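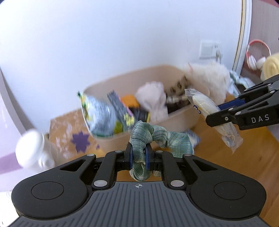
FOR RELEASE IN OCTOBER

Papadakis Shared Workshop Publishes Build Files for Tendness, a Two-Arm Bin Sorter Taught by Hand

ISIRTON — The Papadakis Shared Workshop today released the complete build files, parts list and task definitions for Tendness, a tabletop machine that takes mixed household items out of a bin and sets them down by type. The machine was designed and assembled by workshop member Themis Tsolakis over two winters, partly at the workshop and partly on a wooden table at home. The release covers the mechanical drawings, the wiring plan, the control software and the procedure used to record demonstrations.

Tendness has two fixed arms mounted 78 centimeters apart on a shared base rail. Each arm ends in a two-finger parallel gripper. The motions are learned from demonstrations in which a person works through the same task with a pair of hand-held grippers, one in each hand. Each hand-held unit carries its own camera, so the view recorded during a demonstration matches the view the arm will have when it runs the task.

The first task set is limited to soft and flexible goods: hair accessories, small plush items, folded cloth, and packets in clear plastic wrap. These were selected after early trials with rigid blocks and cups gave results that did not carry over to anything a household would want sorted. A fabric scrunchie changes shape when it is pinched and hangs differently each time it is lifted. A wrapped packet bends, slides and reflects light into the camera. Both are hard to describe in a program and fairly easy to demonstrate by hand.

"I had a working arm and nothing useful to tell it," said Tsolakis. "Writing the grasp for one plaid scrunchie took me most of a month, and it failed on the second scrunchie. After that I stopped writing grasps and started recording them."

Recording procedure

A demonstration begins with both grippers open and held over the table. The operator takes one item at a time with either hand, or one with each hand, and places it in its group on the table surface. Two-handed picks are encouraged where items overlap. Each recording ends when the bin is empty or when 40 seconds have passed. Long recordings were tried and dropped. Operators slowed down near the end of them, and the slow motions showed up later in the arms.

The published set contains 249 demonstrations. Most were recorded at home, with the table, the wall behind it and whatever was stored nearby left as they were. The build notes advise others to do the same. A set recorded on a bare bench at the workshop trained faster but produced an arm that reached for shadows as soon as it was moved to a furnished room.

Lighting is not controlled. The notes ask only that operators avoid a lamp placed directly behind the bin, and that the bin be turned or shifted between recordings. Any bin with a low, rounded rim will do. Square bins can be used, but items wedge into the corners and the present finger shape does not reach them well.

Gripper geometry

The fingers on the arms were matched to those on the hand-held units in opening width, pad area and distance from camera to fingertip. The last of these took the most work. The first arm mount placed the camera too high, and the fingertips sat lower in the picture than they did in the recordings. The trained motions closed early as a result and caught air in front of the item. Revision four of the mount corrected the offset and is the only revision included in the release.

Pads are replaceable. Tsolakis tested several pad materials and settled on a medium-soft rubber sheet, cut to size and fixed with contact adhesive. Softer sheet held fabric better but tore at the corners within a few sessions. Harder sheet let plastic wrap slip. The cutting template allows for both, and the arm software has a separate closing-force setting for each.

Builders who already own hand-held grippers of a different size can still use the files. The mount is drawn around four dimensions, listed on the first sheet, and the remaining dimensions follow from them. The camera position must be measured with the fingers closed.

Base and electronics

The base rail is aluminum extrusion on a plywood deck. It is clamped to the table, with no permanent fixings, and the whole machine can be lifted off by two people. The arms are driven by off-the-shelf serial servos. The control computer, called Grumo in the files after the name Tsolakis gave it on the workshop network, sits in a ventilated box beneath the deck and runs the trained model locally. A network connection is needed only to load a new model.

Power comes from a single supply through a switched outlet strip. The stop button is wired ahead of the servo supply and behind the computer supply, so that pressing it removes power from the arms and leaves the logs intact. The arms drop when power is removed. The build notes require a foam strip along the front of the deck for that reason, and builders should not leave it out.

Material cost will vary with the servos chosen. The workshop has not published a total and asks that builders price the parts list against local suppliers.

Current performance and known limits

In the most recent workshop trial, Tendness was given 33 items in a single bin and placed 26 in the correct group without help. Four were placed in the wrong group. The remaining three were left in the bin after repeated attempts. All three were flat packages lying against the inner wall, where neither finger could get behind the edge.

Other limits listed in the notes:

Items with long loops may catch on the opposite finger during handover. Handover between arms is switched off by default.

Clear wrap under strong side light is sometimes not seen at all.

Plush items larger than the finger opening are picked up by whatever part is nearest and may swing on the way to the table.

The machine has no means of weighing an item and will try to lift things it cannot hold.

The machine is not suited to use around children or pets and has not been assessed against any product safety standard. It is a workshop build, published for people who are able to check their own wiring.

"The flat packages are the next job," said Tsolakis. "By hand I tip them up with one gripper and take them with the other — the arms have seen me do it, but not often enough. I need more recordings of that one motion and a bin I don't mind scratching."

Availability

Drawings, source files and the demonstration set may be copied and changed for any non-commercial use, provided the workshop is credited. A printed copy of the build notes is kept at the front desk for members. The machine itself is set up on the rear bench and can be seen running on open evenings from 6:30 p.m.

Members who would like to record demonstrations can book the hand-held grippers at the tool counter. They are lent as a pair, with charged batteries and an empty storage card, for up to one week. A short introduction is required before the first loan. Borrowers supply their own bin and items.

About the Papadakis Shared Workshop

The Papadakis Shared Workshop is a member-run space in Isirton with facilities for woodwork, metalwork, electronics and sewing. It publishes member projects twice a year.

Contact

Themis Tsolakis, Tendness project
Papadakis Shared Workshop, Isirton
Press inquiries are taken at the front desk during opening hours.

###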